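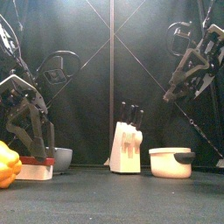
Who Makes the Rules for Robots? (And Does Anyone Check?)

Search this site Enter keyword Go

Maybe you have heard that robots have to follow three laws, and the first one says a robot can't hurt a person. Those laws come from old science fiction stories. A real robot arm has never read them. It doesn't know what a person is unless somebody has built it a way to tell, and even then it can get it wrong.

So what keeps people safe around robots? Mostly it's rules for the humans who build them, sell them, and switch them on. Some of these rules are laws. Others are called standards. A standard is a long, rather dull document that a lot of engineers argued over until they could agree. It might say how a stop button should work, or how to test whether an arm is moving too fast to be near somebody.

Some of the rules are pretty simple

Stay out of reach. An arm has a space it can swing through, and that space is bigger than it looks when the arm is folded up. Before anyone steps inside it, the arm should be stopped in a way that means it can't start again by surprise.

Have a stop button that a person can hit fast. It should be big and easy to find. If you have to walk past the robot to get to the button, the button is in the wrong place.

Think about what the robot is holding. A soft gripper moving slowly might be fine near people. Put a kitchen knife in it and you have a different machine, even though every motor is the same. This one gets forgotten a lot, especially now that companies want robots to cook. A kitchen has sharp things and hot things in it, and a robot with two arms also has to keep from bumping into itself.

Write down what went wrong. If a robot drops a pot, somebody should make a note of it, even if the pot was empty and it was kind of funny.

What "tested" means

Here is where you should start asking questions. Say a company called Drikow wants to sell a kitchen robot. Its ad says the robot did 1,253 pick-ups and 1,210 of them went fine. That sounds great!

Now do the subtraction. You get 43 that did not go fine. What happened in those 43? Maybe the gripper closed on air and nothing fell. Maybe it knocked a knife off the counter. The ad doesn't tell you, and those are very different kinds of mistakes.

You could also ask what it was picking up. Peppers? The same pepper every time, in the same spot? A robot that has practiced on one tidy table may do badly on a messy one. Your kitchen probably has a dog in it, or a little brother, or a wet floor.

And who did the counting? If Drikow counted its own mistakes, that's a bit like grading your own spelling test. You might be fair about it. Your teacher would still want to look.

Stickers and promises

Machines often come with marks or labels that say they meet a standard. These can be useful. But some marks mean an outside lab tested the machine, and others mean the company looked at its own work and signed a paper. They can look about the same on the box, so grown-ups should find out which kind they've got.

Even a good mark has limits. A standard may cover the arm and say very little about the camera, the software, or the knife you bought separately. Standards are slow, too. They can take years to write, and a company can change its software in an afternoon.

Does that mean the rules are useless? No. Factories with fences and stop buttons are safer than factories without them. But a rule only helps if people follow it when they are tired and in a hurry, and a sticker can't tell you that.

Questions to try on the next robot ad you see

What did it do when it failed?
Who checked, and who paid them?
Where is the stop button?
Was anybody standing nearby during the test?

If there isn't an answer, that doesn't prove the robot is dangerous. It means you don't know yet, and you're allowed to say so.

53 shares 2 comments

Reader comments

whitcombe_room4: We did the subtraction in class and then spent the whole period arguing about whether dropping a pepper should count as a mistake. The class voted yes.

Bisar77: My dad works with robots and he says the stop button thing is true. He also says people hang their coats on it.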